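The Case for Keeping Print at the Front Desk
Opinion
By Ermelinda Leitão
29 Jan 2018

Public offices in the Trondby district have spent the past several years moving their notices, schedules and forms online. The change has saved money and has served many residents well. It has also led some managers to conclude that printed material should be withdrawn from public counters altogether. The district council is expected to vote on that proposal in June, and it should decline to adopt it.

The Sayce branch office received 1,919 requests for printed information last year. Many came from people who own a telephone and use it every day. They asked for paper so that they could mark it, carry it to a relative, or read it at the kitchen table before signing anything. Such requests are reasonable, and an office that serves the public should expect to meet them.

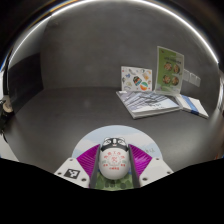 Books and a green brochure on a gray tabletop.

Supporters of withdrawal point to waste, and their concern deserves a fair answer. Leaflets are ordered in quantities that no office can use, and old editions remain on display long after the facts have changed. Eifion Ellis, who reviewed supply practices at the Redow office, found that 41 separate titles were being reordered without any check on whether they were still needed. His report recommended smaller print runs and a named employee responsible for each title. It did not recommend an end to print.

The better course is to print less and to print with greater care. A notice should state its purpose in the first line and use type large enough for older readers. Where residents speak several languages, the most requested documents should be offered in those languages. Restaurants have understood this for a long time: a customer with a clear card at hand can choose without assistance. 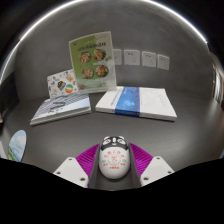

A menu card with four food photographs, displayed in a clear stand.

Cost estimates placed before the council assume that every printed item withdrawn is a full saving. They leave out the staff time needed to help a resident find the same page on a screen. At Branier, where counters were cleared for a trial period, these conversations lasted up to 20 minutes. The trial ended early, and five titles were restored to the counter within the same season.

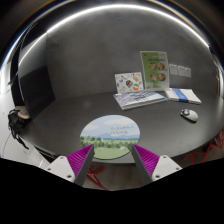
A sound policy would set a yearly review of every printed title, publish the results, and require each office to keep a basic set of documents within reach of the public. Electronic services should continue to grow alongside it. Residents who prefer them will go on using them, and the rest should still be able to walk into a public building and leave with the information they came for.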